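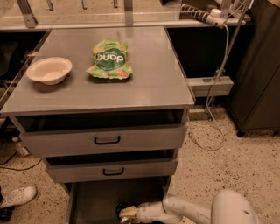 Acta de la reunión ordinaria de la cooperativa de viviendas Sirnen

sábado, 30 de enero de 2021

Preside: Dela Alhassan. Se comprueba el quórum y se abre la sesión en segunda convocatoria.

1. Lectura y aprobación del acta anterior

Se aprueba sin enmiendas. Queda corregida la referencia catastral del local de la planta baja, que figuraba con un dígito de menos.

2. Sustitución de la bomba de recirculación

Se examinan las ofertas de Vullora y Osei. La primera asciende a 686 euros e incluye desmontaje y retirada del equipo existente. La segunda asciende a 462 euros, sin mano de obra ni válvula de retención. Se acuerda aceptar la oferta de Vullora, con cargo al fondo de reserva. El corte de agua caliente se anunciará en los portales con dos días de antelación.

3. Humedades en el muro norte

El informe de Dandutik atribuye las manchas del rellano a una junta de dilatación degradada – no a la bajante, como se supuso en la visita anterior. Propone sanear la junta, aplicar imprimación y sellar con masilla de poliuretano. Se aprueba una provisión de 300 euros. La vivienda 4 solicita que se revise también el encuentro con su terraza; se incorpora al encargo. 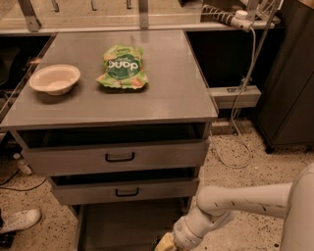 4. Lectura de contadores

Las lecturas pasarán a ser trimestrales. Quien no facilite el acceso recibirá una estimación basada en el consumo del mismo periodo del año precedente, regularizable en la lectura siguiente. Entrada en vigor: septiembre.

5. Ruegos y preguntas

Se pide engrasar el cierrapuertas del garaje. Se traslada a mantenimiento.

Se levanta la sesión a las 12:40.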